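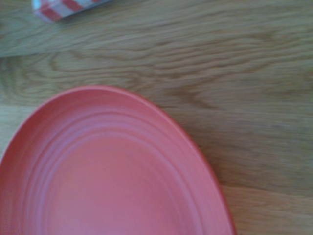
Haiyan Fang

El brazo se paraba siempre en el mismo sitio, un palmo por encima del plato rojo, y allí se quedaba, como quien ha entrado en la cocina y no recuerda a qué venía. Mi tío Baoshan decía que no era una avería, que era educación. Yo, que entonces tenía dieciséis años y creía entender de máquinas porque había desmontado una radio, decía que era el sensor.

Lo habíamos comprado de segunda mano a la casa Sorketti, cuando cerraron el comedor grande del puerto y lo vendieron todo, hasta los percheros. Se llamaba Unora, o por lo menos eso ponía en el manual, que venía en tres idiomas y en ninguno explicaba bien las cosas. Servía para poner y quitar la mesa. Según el contador llevaba 1294 horas de trabajo, que a mi tío le parecieron pocas y a mi madre una vida entera. Lo atornillamos junto a la mesa larga de madera, la de las vetas revueltas, donde yo de pequeña encontraba ríos y orejas, y durante todo el invierno no dio un disgusto.

Fue en abril cuando empezó con lo de los platos rojos. Con los blancos, ningún problema: bajaba, cerraba los dedos con aquella delicadeza suya, levantaba y se los llevaba al fregadero. Con los rojos se detenía. Y si se quedaba más de un minuto detenido, entonces venía lo malo, porque de pronto parecía acordarse de todo a la vez y cerraba la pinza con una fuerza que no era la suya. Así perdimos dos platos, y luego una fuente, y luego casi perdemos el pulgar de Guangming Shen.

Guangming era el vecino de arriba, un hombre grande y cariñoso que comía con nosotros cuando le venía bien, es decir, casi siempre. Vio el brazo parado, le dio pena (lo contó él mismo después, le dio pena) y alargó la mano para acercarle el plato. La pinza bajó. No le rompió nada, gracias a Dios, pero le dejó la uña negra hasta el verano, y mi madre, que no había levantado la voz desde que yo tenía memoria, la levantó.

—Eso se va de mi casa —dijo.

Mi tío pidió una noche. Una sola. Mi madre miró el pulgar, miró a su hermano, que estaba blanco como la harina, y se la dio, con la condición de que el brazo estuviera desenchufado mientras hubiera alguien sentado a la mesa y de que yo no me acercara sin él.

Llamamos por teléfono a Sepehr Kordestani, que había sido técnico del comedor del puerto y que a esas horas estaba cenando, se le oía masticar. Escuchó toda la historia sin interrumpir, con la uña incluida. Luego preguntó si los platos rojos tenían anillos en el fondo.

Los tenían. Eran unos platos grandes, mates, con unos surcos redondos uno dentro del otro, que mi madre había comprado a buen precio y de los que estaba bastante orgullosa.

—Pues ahí lo tenéis —dijo Sepehr—. No sabe cuál es el borde. Ve un círculo, y dentro otro, y se pone a elegir. Y mientras elige va sumando fuerza, porque cree que ya ha agarrado y que se le resbala. Eso lo tenía que haber cortado el limitador. ¿Quién os quitó el limitador?

Mi tío se sentó. Tardó un rato en contestar, y yo, que lo quería mucho, me puse a mirar las vetas de la mesa para no mirarlo a él. Lo había quitado en marzo. La olla de los domingos pesaba demasiado, el brazo la soltaba a medio camino, y él había abierto la tapa con un destornillador y había puenteado una piececita del tamaño de una lenteja. Después la olla fue y vino de maravilla, y se le olvidó, igual que se olvida uno de que dejó la verja abierta.

Sepehr no lo riñó. Le fue dictando, y mi tío repetía cada cosa en voz alta y yo la apuntaba detrás de un recibo de Wodell. Primero, desenchufar y esperar. Luego la tapa, cuatro tornillos. Luego la lenteja a su sitio. Para los anillos no había remedio esa noche, habría que enseñarle otra vez los platos uno por uno, con paciencia y a plena luz.

Probamos pasada la medianoche, con un plato rojo y vacío en la mesa y los dos apoyados contra la pared del fondo. Mi tío tenía en la mano el botón de parada. El brazo bajó, se detuvo, dudó lo suyo. Se encendió una lucecita ámbar que yo no había visto nunca y la pinza se retiró sola hasta arriba.

—Mira —dijo mi tío en voz muy baja—, ahora sí que es educación.

Por la mañana subió a ver a Guangming y se lo contó todo, lo de marzo también. Estuvieron mucho rato. Cuando bajaron los dos, mi madre ya había puesto la mesa a mano, y a mí me mandó por más pan.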